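Drodik Bench Cells: Planning and Budget Gallery

Drodik, equipment planning pages. Last updated December 22, 2021.

This page goes with the equipment request for the second Drodik bench. It is meant for the people who have to sign off on the money and for anyone at the Delley site who is planning a bench of their own. The request itself is a spreadsheet and is kept in the planning folder. The notes here cover the items that usually get left off a request, or that get bought twice.

The first bench was put together in September from a parts list supplied by Dastbridge. The arms, the rail and the enclosure were on that list. The small things were not, and most of the questions we get are about the small things, so that is where this page starts.

Work pieces

The bench is used for handling consumer electrical goods: chargers, adapters, power strips and short cords. We budget these as consumables. A plug-in charger that gets gripped and set down all day will pick up scuffs, and a scuffed charger is fine for practice but no good for checking a new grip setting against. The second bench has $146 set aside for work pieces. That covers a starting set and one full replacement.

Buy work pieces in several shapes. A set made up only of square chargers is cheap and easy to order, but it will not show you much about how a gripper handles a rounded hub or a long strip. Pastel and bright colored goods cost the same as plain white ones in most catalogs, and mixed colors make the parts easier to sort at the end of a shift.

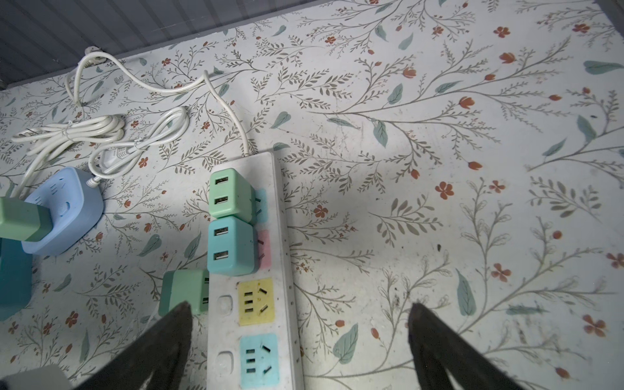
Cords should be on the list as a separate line. Loose cord is harder to handle than anything with a hard case, and it takes up more of the table than people expect when they are choosing a table size. If you plan to work with cords, go up one size on the tabletop. The Delley plan did not do this at first and had to be redrawn.

Table covering is cheap enough that it should not be argued over. Printed contact paper works and comes off when it gets dirty. Order two rolls and keep one on the shelf. A patterned covering and a plain covering cost the same per roll from Jardine, so pick whichever suits the work.

Gripper fingers

Fingers wear at the edges and at the tips. Put spares in the first order. Shipping on a single set of fingers costs nearly as much as the fingers, and a bench that is waiting on a pair is a bench you have paid for and cannot use. We carry 2 spare sets per bench - one in the drawer and one in the parts cabinet.

Arms, rail and enclosure

Price the arms and the rail together. Quotes that list them separately tend to leave out the mounting plates, and the plates then show up as a surprise on the second invoice. The rail and mounting hardware for the new bench came to $700 on the Jardine quote, plates included. Dastbridge was higher on the same items but had a shorter lead time.

Two arms on a shared rail need less floor space than two separate stands. Before you order, check how far each arm reaches in from its plate and make sure both can get to the middle of the table. Ask for this in writing with the quote.

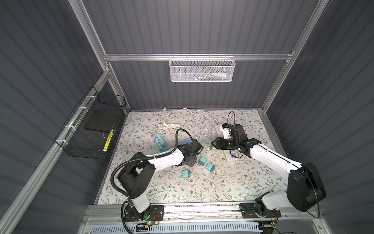
Two arms on one aluminum rail, both reaching in toward the teal adapters on the table.

The enclosure line is $578. That pays for wall panels, frame rails and crossbars. It does not include anything that hangs on them, so add baskets, zip ties and cable tray to the request. Baskets on the walls keep small parts off the tabletop and cost very little next to shelving. Cable tray should run the full length of the rail. Buying it short and adding a piece later costs more and never lines up well.

Items to confirm before sending a request

Mounting plates are listed on the same quote as the rail.
Spare fingers are in the first order.
Work pieces are under consumables, with cords on their own line.
Baskets, zip ties and cable tray are listed apart from the enclosure.
Delivery is to the ground floor. The Drodik freight elevator will not take a full-length rail in its crate.
Outlets near the bench have been checked by facilities, and any new circuit is on a separate request. Electrical work cannot be charged to the equipment line.

Quotes from Jardine and Dastbridge are both in the planning folder with the request. Delley staff who do not have access to the folder should ask the equipment desk for a copy and give the bench number when they write.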